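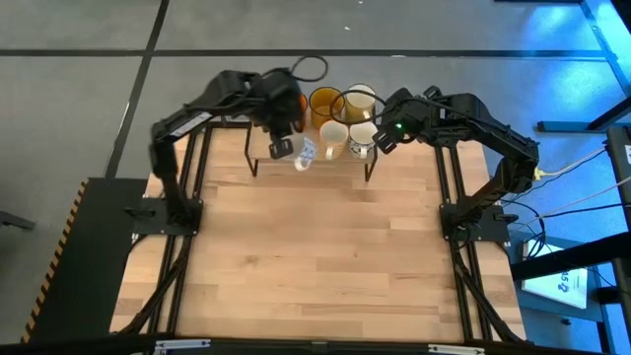

Chapter 9
The Benefit Game: Raising Money Between the Whistles

Before You Read
Find a schedule from any high school team in your area. Mark every game that has a cause attached to it. Then find out where the money went, and note how many phone calls that took.

9.1 Why Teams Hold Them

A benefit game is a regular contest with a second scoreboard, the one made of poster board and taped to the ticket table. The teams play by the usual rules. The crowd pays a bit more than usual, buys a T-shirt in a color it will never wear again, and goes home feeling better about a loss than it has any right to.

Athletic departments like these nights. They fill bleachers in the dull middle of the season, and they give two schools that can't stand each other something to agree on until the first disputed line call.

Consider the basketball programs at Cantero and Edero, which have shared a benefit night every winter for years. One season the gate, the raffle and the concession stand brought in $2,183. The special warm-up shirts cost $600. The programs, printed in full color and left under the seats by halftime, cost another $200. Both schools announced the larger figure. The family being helped received a check for the smaller one, $1,383, and was too polite to ask.

No rule was broken. The planning had simply begun in August with the shirts, as it often does, and reached the family some time after the anthem singer had been booked.

9.2 Gross and Net

Gross proceeds are everything that lands in the cash box. Net proceeds are what remains once the bills are paid. Coaches who can recite a free-throw percentage to the decimal tend to go vague at this point, so we will take it slowly.

Start with the costs that must be paid even if it snows and the gym stays dark.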